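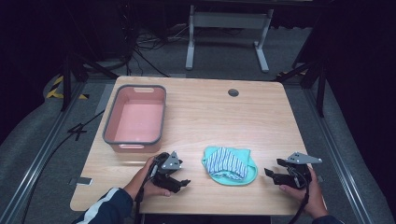

Nembridge releases Jerkik 7, planning software for two-handed work with cloth

Plollness, Monday, March 23, 2026

Nembridge has released version 7 of Jerkik, its planning and control software for robots that work with two arms. The new version handles cloth and other soft goods for the first time. It is available to existing customers from today as a free update, and to new customers under the same licence terms as before.

Earlier versions of Jerkik were written for rigid parts. The software worked out where an object was, matched it to a stored model and planned a path for each arm. That method suits boxes, trays and machined parts, but a towel has no fixed shape to match. Customers in laundries and textile recycling have asked for a different approach since the product was first sold.

Jerkik 7 does without a stored model when it deals with fabric. It looks for edges, folds and areas where one cloth lies over another, and gives each possible grasp point a score. The planner then chooses a pair of points, one for each gripper, and checks that both can be reached without the arms crossing. If no pair scores well enough, the software plans a small move to spread the cloth and looks again.

"Most of our work went into the second look," said Norbert Rusnák, head of software at Nembridge. "With a rigid part you can plan the whole job at the start. With a cloth you plan a short step, check what you have got, and plan the next one. The old planner was too slow for that, so we rewrote it."

The grasp scoring was trained on demonstrations recorded at the company's site in Plollness. A person does the task at a table with a pair of hand-held grippers, and the recordings are turned into training data. The tasks include picking up a single cloth, separating two cloths that lie together, folding, and placing items into a plastic basin. The training set for this release contains 2,000 demonstrations, of which 1,000 involve more than one piece of fabric.

Overlapping fabrics were the hardest part of the project, according to the company. Where a striped or patterned cloth rests on a plain one, the border between them is usually easy to find. Where both are the same colour, the software may not be able to tell one cloth from two until it begins to lift. Jerkik 7 deals with this by lifting slowly for the first part of the move and comparing what it sees with what it expected. If the result doesn't match, it puts the cloth down and tries another grasp.

Changes to the tools

The release also includes a new version of the recording tool, which customers can use to add demonstrations of their own. Recordings can now be trimmed, labelled and rejected in one window. In the previous version these jobs were done in separate programs, and files had to be exported between them.

A replay view shows the path of both grippers alongside the camera picture, with the opening and closing of the jaws marked on a timeline. Users can step through a recording and mark the point at which a grasp begins. The labels can be corrected later without recording the task again.

The recording tool warns the user when the two gripper tracks drift out of time with the camera. Nembridge says this was the most common fault in data sent in by customers during testing, and that it often went unnoticed until training had finished. Recordings with small timing errors can be repaired automatically. Those with larger errors are set aside for the user to review.

The settings file has been simplified. Cloth handling can be switched on or off for each work cell, and a cell that only handles rigid parts will behave as it did under version 6. Customers who have written their own grasp rules can keep them. The rules are read before the new scoring is applied and will take priority over it.

Trial at Vasiliauskas

The software was tested before release by Vasiliauskas, a commercial laundry company that cleans towels and kitchen cloths for hotels. The trial began in October on one sorting line and covered 51 types of item, from small cleaning cloths to bath sheets. Staff at the laundry recorded extra demonstrations for items that the supplied training set did not cover.

Several changes were made as a result. The software now allows a limit to be set on how many times it will try the same item before passing it to a member of staff. The laundry also asked for a plain log of failed grasps that could be read without opening the planner, and this has been added to the release.

"The log was a simple request and we should have thought of it ourselves," said Mr Rusnák. "The people on the line wanted to know which items were causing trouble that day. They had no reason to open the planning software to find out."

Known limits

Jerkik 7 doesn't support transparent or very thin fabrics, which the perception software can't detect reliably. Garments with sleeves can be picked up and moved but not folded. Items that are longer than the combined reach of the two arms must be handled in another way. Nembridge is working on sleeved garments for a later release and has not set a date for it.

Cloth handling needs both arms to be calibrated to the same camera. Customers who calibrated their arms separately under version 6 will need to repeat the process before switching it on. The installer checks for this and will leave cloth handling off if the calibration is missing or out of date.

Availability

Existing customers can download Jerkik 7 from their account page. The download includes the planner, the recording tool, the trained grasp model and a set of sample recordings. Version 6 will continue to receive fixes, but no new features will be added to it.

Nembridge will run online training sessions for customers who want to record their own demonstrations. Places can be booked through the support desk.

About Nembridge

Nembridge develops planning, perception and control software for two-armed robots. The company is based in Plollness and supplies manufacturers, laundries and research laboratories.

Press contact: Nembridge press office, Plollness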